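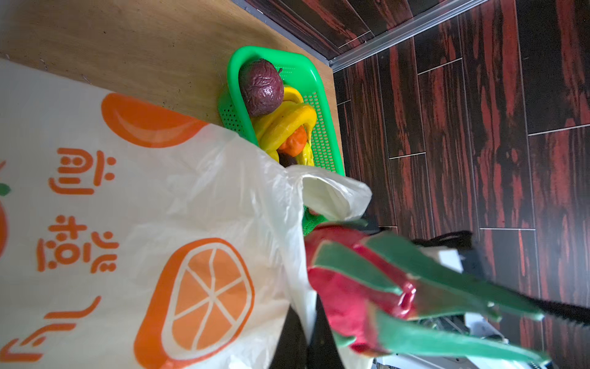
So the plastic bag numbers are in, and I've been dying to write about them since Friday!

Quick recap if you skipped the last post: we want two arms to open a thin shopping bag so fruit can go in it. The fruit part is easy enough. The bag is a nightmare. It has no fixed shape, it's shiny, you can half see through it, and every time you let go of it it turns into a different bag.

Our first policy (Pivholm, named after nothing) learned from 1002 demos, all of them starting with the bag laid out nicely. You can guess how that went once somebody dropped a bag on the table any old way. Out of 200 trials it got the bag open in 51. Ouch.

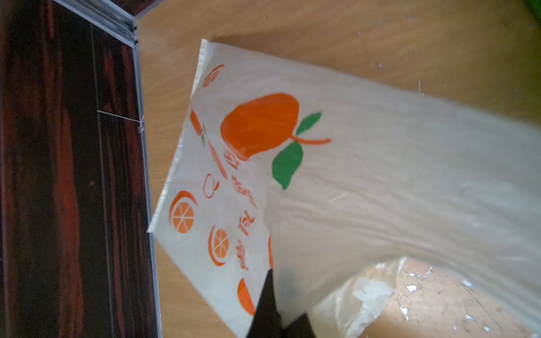

Fingers down at the printed end of the bag, seen from the wrist.

Loan Cao's idea was to stop collecting whole episodes and go after the bad moments. You start with the bag already bunched up, or with one handle tucked under, and you only record the part where you dig yourself out. These clips are short, so you can do loads of them in an afternoon – we ended up with 2787. Then we mixed them in with the original demos and trained again from scratch, same network, same settings. That one is called Korkden.

Korkden still grabs the wrong layer sometimes. But it lets go and has another try, and Pivholm pretty much never did that. It would pinch a fold in the middle of the bag and pull, very confidently, forever. Angelica Macaraeg is rerunning the full 200 with the new one, so I'm not putting a score here until she's done (she'd kill me).
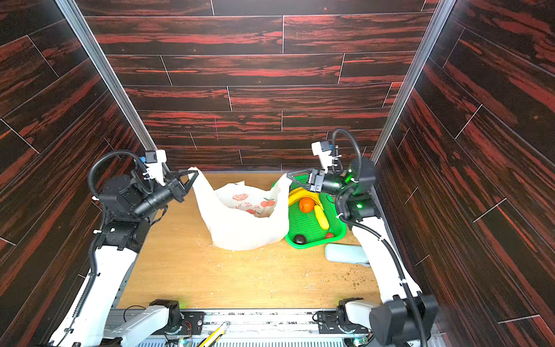
One handle each, mouth wide open. My favorite part of the whole task.

One thing I'm still chewing on is how much of the gain comes from the recovery clips and how much is just more data. The fair test is to train on the same amount of extra time from ordinary demos, and we haven't got those yet. Loan thinks the clips will win easily. I'm less sure, and I've bet her a lunch on it. Recording for that starts in September.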